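Carton Packing Stream: Frequently Asked Questions
Drarka Student Robotics Club
Last updated: 10/03/2022
14 shares | 3 comments

These answers cover the two-arm carton packing stream only. Rules for the mobile robot stream are kept separately. Members should read the sections on bookings and logging before their first bench session.

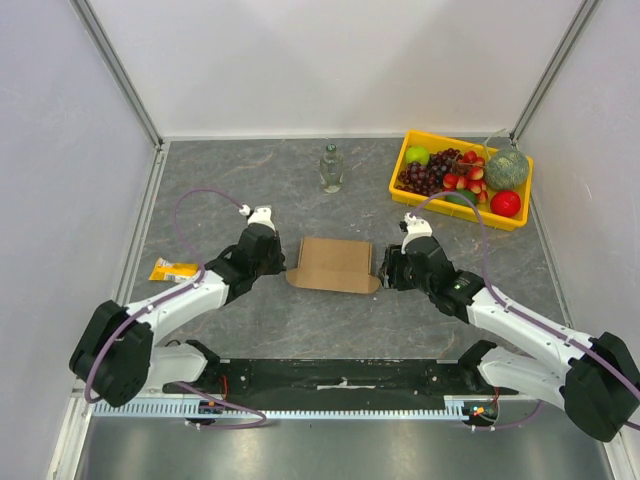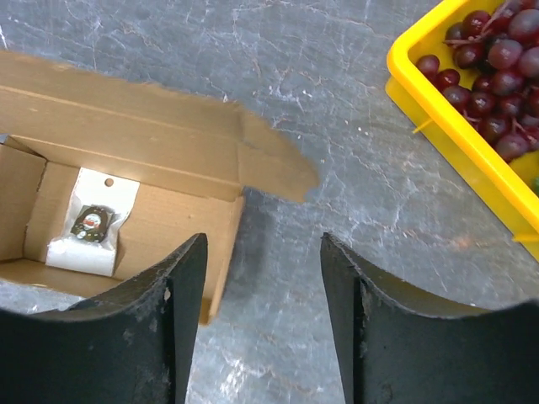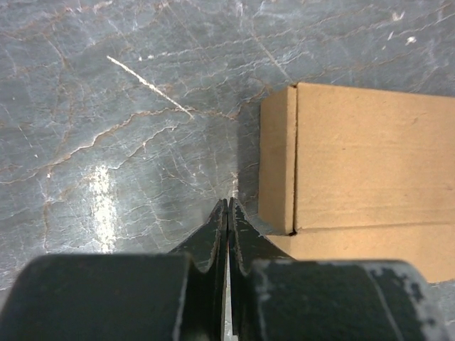
Carton work at the two-arm bench. The first picture shows both arms; the other two are close views at the gripper.

What is the task?
A team programs the arms to place one small item in a cardboard carton and close the flaps. The item and its starting position are drawn on the day. Flaps must be folded down by the arms. Tape is not used.

Who can join?
Any student enrolled in second year or above. First-years may attend with the written approval of the stream coordinator, Silviu Pop. No prior experience with manipulators is assumed, but members need to be comfortable at a command line.

How large is a team?
Two members. A team that loses a member after the April cut-off may finish the season solo, with no adjustment to scoring.

What software is used?
Vevo, the club's own control layer, handles joint commands, camera streams and logging. Teams write their behaviour code in Python against the Vevo interface. Changes to Vevo itself go through Vasilică Manole as a merge request and are not accepted in the fortnight before a judged run.

Can we train a policy instead of scripting the motion?
Yes. Both approaches are scored on the same sheet. The shared demonstration set, Tudose, currently holds 2,666 episodes. Teams may add their own recordings, provided they are uploaded to the club server before the cut-off.

Which camera views are available?
One fixed view of the workspace and the wrist views. All streams are time-stamped against the same clock. Do not unplug or re-aim a camera to suit your own code. If a view has shifted, log it and stop recording until it has been recalibrated.

Are the objects on the bench standardised?
No. Other objects, such as the yellow tray of fruit, may be left in the workspace during a run. Code that depends on a clear background will lose marks. Contact with an object outside the task is a minor fault; tipping one over is a major fault.

What condition are the cartons in?
Mixed. Creased and torn cartons stay in circulation and may be drawn for a judged run. A carton is retired only when a flap has separated completely. Teams may not stiffen or re-crease a carton by hand.

Do worn gripper fingers get replaced?
Scuffing on the faces and edges is not grounds for replacement. Report a finger if it is cracked, bent or no longer meets its partner at the tip. Spares are kept in the Clesgate cupboard and must be signed out.

How is a run scored?
Each judged run is marked out of 800. Placement and closure carry equal weight, and faults are deducted from the total. Every team gets two judged runs and the higher score stands.

What happens if an arm faults mid-run?
Press the stop, keep hands out of the enclosure and wait for the supervisor. A hardware fault earns a restart. A fault raised by the team's own code does not.

How do we book bench time?
Through the Drarka booking sheet. A team can hold two open bookings at once. Slots unclaimed after fifteen minutes are released to the next team on the list.

Can we take our recordings home?
Yes, on your own drive. Copy from the server and leave the originals in place. Please don't rename folders, as the Tudose index reads the folder names directly.

3 comments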